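How to budget for a small robot arm without blowing it on the arm

I did this backwards the first time, so learn from me! I picked the arm, paid for it, and then found I had almost nothing left for everything it needs to do any work.

Start with the job. Write down the objects you want it to pick up and measure the widest and the narrowest. Take that list to the gripper page before you even look at arms.

Next, price the gripper. Mine came from Nutgate at $485 with two metal fingers, and the wrist camera was extra (read the small print on cables too - I didn't).

Then the work area. I got gray panels and side walls cut at Bristik for $60. Get the walls quoted along with the floor, you'll want them the first time something rolls away.

Now put 10 percent on top for spare fingers, bolts and shipping. Whatever is left is your arm money. If it's too little, go back and shorten the object list.

Before you order a second set of anything, run your real parts for a while. I use toys, a shape sorter and some blue plastic pieces, and they're harder to hold than they sound. 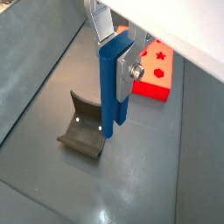

Clem Partington wrote in to say I'd left out the controller, and that his quote went up by $939 once it was added. Fair point - ask if it's included, and get the answer in the written quote.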